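The Grip That Came Apart
How a strip of worn padding spoiled months of towel folding at Sturnham
17/12/2023

The first sign of trouble was a towel that would not stay picked up. A robot arm in the test hall at Sturnham closed on a corner, lifted it a few inches and lost it. It tried again and lost it again. On the fourth try the arm got the corner all the way across the table, so the run was scored as a success and everyone went to lunch.

That was in July. By the end of the month the arm was dropping one towel in three, and the people who had trained it were looking for the reason in the software.

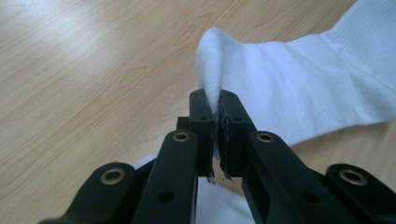
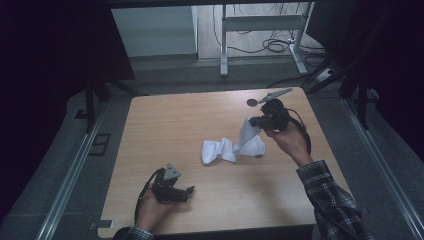

White cloth held in the hand-held grippers used for teaching. The first picture shows the frayed grip material along the lower inner edges of the fingertips.

Sturnham makes folding equipment for commercial laundries. Its newest machine, the Drendix, learns from people. An operator sits at a table with a gripper in each hand and handles cloth through the jaws, and the recordings are used to train the arms. The arms carry fingertips of the same shape as the ones the operators hold. What works in the hand is supposed to work on the machine.

Joon-young Son ran the teaching sessions that summer. He had 998 recordings of towels and napkins by the time the drops started, and he thought the set was good. The operators hardly ever lost a corner.

"I looked at the success rate and it was fine," Son says. "I looked at it every week. It was the wrong thing to look at."

Two weeks went into the software. The team retrained the model twice. They changed the lighting over the machine, then changed it back. They swapped out a camera cable that had been blamed for an earlier problem and found nothing wrong with the old one.

It was Blair Buchanan, a mechanical technician, who went to the fingertips. She had been asked to replace a bushing on one of the teaching grippers and noticed black crumbs on the cloth under it. She turned the gripper over and saw that the grip strip was coming away at the edge. Then she walked over to the machine and found the strips there in worse shape, with one of them gone for most of its length.

The strip is a cheap part. It is a thin band of rough material glued to the inside face of each fingertip so that cloth does not slide out. The glue came from a supplier called Ugwu and had been chosen for a dry workshop. At the laundry in Cakcombe, where the Drendix was on trial, towels came to the table warm and a little damp. The edges lifted first. Once an edge was up, every pinch pulled at it.

That explained the machine. It did not explain why the operators, whose strips were wearing too, kept such a clean record. Son went back through the recordings to find out.

The operators had adjusted. As the strips wore down, people took bigger pinches of cloth. They squeezed harder and held on longer before they moved. Most of them did not know they were doing it. The machine had learned those habits along with everything else, but it had no way to feel a corner starting to slip. It made the same big pinch whether the towel was thick or thin, and with its own strips nearly gone it could not hold the thin ones.

There was a second problem, and the laundry cared about it more. Black flecks from the strips were turning up in clean linen. Cakcombe stopped the trial for 17 days while the folded stock was checked and part of it was washed again. Nobody was hurt and no customer received a marked towel, as far as the laundry knows. Its manager still wanted the cause in writing before the arms were switched back on.

The repair took an afternoon. Buchanan cut new strips a little longer, so that they wrap over the lower edge of the fingertip and are held under a plate as well as glued. The old design left that edge bare, exactly where the cloth drags on it.

The recordings took longer. Son threw out every session made after the wear began, as near as he could date it. The hard part was that the change had been gradual. Some sessions he kept have pinches he is not sure about.

Fingertips are now checked at the start of each shift, on the machine and on the teaching grippers both. The check sheet has five lines. The last one asks the operator to wipe the jaws with a white cloth and look at it. If there is anything black on the cloth, the gripper goes to Buchanan's bench and the session waits.

The Drendix went back to work at Cakcombe in the fall. It still drops a towel now and then, mostly the thin ones.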